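Drenen Simulation Cell, User Manual
Section 6: Rules for grasp trials in simulation

6.1 Purpose of this section

Please read this section before you start a series of trials. It explains how a grasp trial must be prepared, run and recorded, so that another operator can repeat it and get a comparable record. The rules are the same for all gripper models in the Mistemell library.

6.2 Before the trial

1. Open the scene file from the shared folder. Do not work on a local copy.
2. Check that the units are set to millimeters. Scenes imported from Arruda often arrive in meters.
3. Load the object mesh and its collision shape. Both must have the same version number.
4. Set the random seed. The default seed is 1567. If you use another one, write it in the record.
5. Set the opening of the fingers wider than the part of the object you intend to hold.

Note: An object with an uneven outline must be held at its narrow part whenever it has one. The wide part may give a higher contact area, but the result changes strongly with small errors of position.

6.3 Approach and closing

6. Bring the gripper to the waiting position and stop it completely.
7. Turn on the view from the wrist. Confirm that both fingers are visible, one on each side of the place where you will hold.
8. Move forward at low speed. The palm must not touch the object before the fingers close.
9. Look for other objects close to the path of the linkage arms. The arms go wider than the fingers, and this is where most collisions are reported.
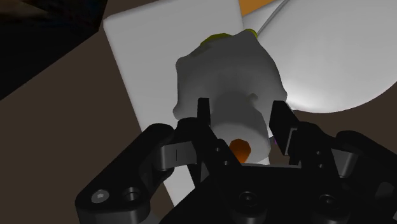 10. Close the fingers with the force limit at 90 percent or lower. Do not remove the limit to save a failed trial.
11. Wait 2 seconds of simulated time before you lift. A shorter wait makes the contact values unstable.
12. Lift straight up, then hold still until the status line changes to DONE.

Caution: If a finger goes inside the surface of the object, stop the trial at once. It is counted as invalid, also when the object is lifted. Such trials must never be used for tuning of the real cell.

6.4 Recording

Each trial receives one line in the log, good or bad. Fill in the seed, the mesh version, the force limit, the result and your initials. A failed trial must stay in the log. In the June review we found a series where failed lines had been deleted, and all 1,849 trials of that series had to be run again.

Use only these words for the result: HELD, DROPPED, MISSED, INVALID. Other remarks go to the comment field.

6.5 Transfer to the real cell

A grasp may be sent to the Pranivis controller only after a second person has checked the log. The operator who made the trials cannot approve them. For questions about approval, contact Iason Margaritis.

Note: Approval in simulation does not replace the safety check of the real cell. See Section 8.

Section last revised: 22 September 2024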